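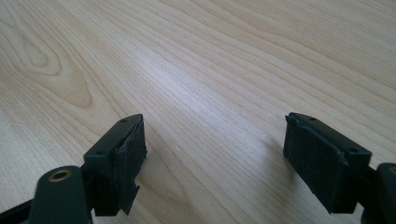 触ってもいいのなら申込ページに最初からそう書いておいてほしい、手袋を持っていくべきか前の晩まで迷った、という声を1月の公開日のあとにいただきました。触れます。手袋は要りません。このページの「体験について」の項を書き直したので、申し込みの前に一度目を通してください。

Trudo 作業室公開日 よくある質問
最終更新 2022-04-18

公開日の内容について

どんな公開日ですか。
Prelton館の作業室で、手持ちグリッパー「Gape」を使った作業の実演をご覧いただき、希望する方には同じ道具を持っていただきます。講演会や製品発表会ではありません。ふだん使っている机と道具で、ふだんに近い手順の作業をお見せします。

ロボットが自分で動くところは見られますか。
今回の中心は、人がGapeを手に持って行う作業です。Gapeで記録した動きは、あとでロボットの学習に使います。腕型ロボットの動作については、見学の最後に室内のモニターで録画を流します。実機の運転は公開日の予定に入っていません。

1回の見学はどのくらいかかりますか。
実演が26分で、その前に注意事項の説明、後に体験の時間があります。体験をされない方は、実演が終わったところで退出していただけます。途中入室はお断りしています。記録中に扉が開くと部屋の明るさが変わり、その回を最初からやり直すことになるためです。

1回に何人まで入れますか。
9人までです。説明する側の人数は含みません。お子様も1人として数えます。

1月の回に参加しました。内容は同じですか。
道具は同じですが、実演の順番を変えました。前回は記録データの説明から入りましたが、何の話か分かりにくいという感想が多かったので、今回は先に作業をご覧いただきます。体験の時間も少し長くしてあります。

実演について

どんな作業を見せてもらえますか。
机の上の食器など、日用品を扱う作業です。左右の手に1台ずつGapeを持ち、両側から対象に近づけます。片手だけで行う作業もあります。何を扱うかは回によって変わり、事前のご指定は受けていません。
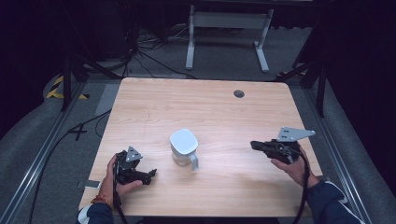
文 宮脇佳乃

両手で持つのはなぜですか。
片手では難しい動作があるからです。器の向きを変える、押さえながらずらす、片方からもう片方へ渡す、といった動作がそれにあたります。マグカップを扱う回では、取っ手をどちらに向けて始めるかで手の運びが変わるので、同じ人が続けて行っても毎回少しずつ違う記録になります。こうした違いも含めて記録しています。

同じ作業を何度も繰り返すのですか。
繰り返します。食器の作業だけで、1月末までに2985回分を記録しました。公開日には、このうち数回分をその場で再現する形になります。見ている側には単調に感じられる時間もあると思います。説明を挟みながら進めますので、質問はその間にどうぞ。

失敗することはありますか。
あります。落とす、倒す、つかみ損ねるといったことは公開日でも起こります。失敗した回にも印をつけて保存しています。失敗した場合は物を最初の位置に戻し、次の回に移ります。

机の上に何もないのに作業者がGapeを構えていることがありますが、何をしているのですか。
回の始めと終わりには、指を開いたまま少し止まる決まりにしています。記録の区切りを後から探しやすくするためです。見学中にこの姿勢が続いたら、次の回の準備か、前の回の確認をしているところだと思ってください。声をかけていただくのは、説明係が合図をしてからにしてください。

撮影した映像はどう処理していますか。
社内で作っている記録整理用のソフト「Broto」に読み込み、1回ごとに切り分けます。Brotoの画面は見学の後半でお見せします。操作の体験はありません。

体験について

本当に触ってもいいのですか。
はい。体験用の時間に、係が手渡したものをお使いください。それ以外の時間に、机や棚に置いてある機材へ手を伸ばすのはご遠慮ください。電源が入っていないように見えても、記録中のことがあります。

手袋や保護めがねは必要ですか。
どちらも不要です。手袋をしていると握りの加減が分かりにくいので、体験のときは外していただいています。指輪や腕時計はそのままで構いません。長い袖は、ひじの手前まで上げておくと動かしやすくなります。

Gapeの使い方は難しいですか。
握ると指が閉じ、緩めると開きます。最初の数回は、自分の手と指先の距離の差に戸惑う方が多いようです。物の手前で止まってしまったり、行き過ぎて押してしまったりします。少し続けると合ってきます。机に指先を強く当てないことだけ気をつけてください。
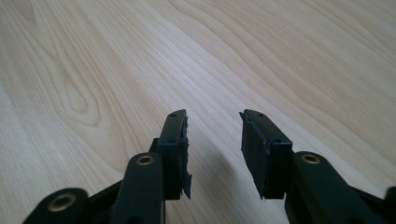 手持ちグリッパーの指を開いたところ

指で物を挟むときのこつはありますか。
左右のパッドの面が、物の側面にできるだけ平らに当たるようにします。斜めのまま握ると、閉じる途中で物が回ります。近づく前に大きく開いておき、物をはさむ位置まで運んでから閉じてください。開きが足りないまま近づくと、片方の指で物を押すことになります。

左利きでも体験できますか。
できます。左右どちらの手で持っても構いません。両手の体験では利き手でないほうが遅れがちになりますが、そのままで結構です。

体験中の動きは記録されますか。
体験の時間は記録を止めています。ご自分の動きが学習用のデータに入ることはありません。記録に協力したいというお申し出をいただくことがありますが、公開日には受け付けていません。

子どもも体験できますか。
小学生以上であれば体験できます。グリップの太さが大人の手に合わせてあるため、手の小さい方は両手で1台を持っていただくことがあります。未就学のお子様は、保護者の方と一緒に実演の見学のみとさせてください。

作業室について

床にケーブルがあると聞きました。歩いても大丈夫ですか。
見学者の通路にはケーブルを通していません。作業机のまわりにはカメラや道具につながるケーブルがあり、床の金属レールやスタンドの脚もあります。床に貼ったテープより内側には、係の案内なしに入らないでください。体験で机に近づくときは、係が先に立ちます。

かかとの高い靴でもいいですか。
通路だけであれば支障ありませんが、体験を希望される方は底の平らな靴でお越しください。室内用の履物の貸し出しはありません。

車いすで見学できますか。
できます。通路は車いす1台が通れる幅で、入口に段差はありません。折り返す場所が限られるので、お申し込みのときにお知らせいただければ、最初に入室していただくよう順番を組みます。体験は机の高さの都合で、座ったままだと届きにくい場合があります。その場合は別の低い台を用意します。

写真を撮ってもいいですか。
実演と体験の間は、スマートフォンでの撮影ができます。フラッシュは切ってください。Brotoの画面と壁の予定表は撮影できません。三脚、自撮り棒、照明器具は通路をふさぐため持ち込めません。動画は体験の時間に限り、同行の方どうしで撮っていただけます。

荷物はどこに置けますか。
作業室の手前に棚があります。鍵はかかりません。貴重品はお持ちのまま入室してください。飲み物は棚に置き、室内には持ち込まないでください。

申し込みと当日の流れ

申し込みは必要ですか。
必要です。Trudoのサイトの申込フォームから、希望する回を第2希望まで選んでください。定員になった回は選択肢に表示されません。当日に空きが出た場合は受付で案内しますが、空きの有無を電話でお答えすることはしていません。

参加費はかかりますか。
無料です。

集合場所はどこですか。
Prelton館の正面入口を入って右手の受付です。開始時刻の少し前に係が迎えに来て、全員で作業室へ移動します。作業室へ直接来られても、扉は内側からしか開きません。

遅れそうなときはどうすればいいですか。
受付の電話から内線2308にかけてください。注意事項の説明が終わるまでに到着されれば入室できます。それを過ぎた場合は、後の回に空きがあれば振り替えます。

キャンセルの連絡は必要ですか。
前日までにフォームの「変更・取消」から手続きをお願いします。人数を減らす場合も同じです。前回は連絡のない欠席が続き、待っていた方を案内できなかった回がありました。

英語での説明はありますか。
説明は日本語のみです。注意事項の紙は英語版を用意しています。

学校や会社の団体で見学できますか。
公開日は個人の方が対象です。団体見学は別の日に受けていて、体験の内容も異なります。人数と希望の時期を書いて、サイトのお問い合わせ欄からお送りください。返信までに数日かかります。

Gapeを購入したり借りたりできますか。
販売も貸し出しもしていません。形や寸法についてのご質問には、体験の時間に分かる範囲でお答えします。図面はお渡しできません。

ここにない質問はどこに送ればいいですか。
申込フォームの備考欄か、お問い合わせ欄にお書きください。同じ内容が複数あったものは、このページに追加します。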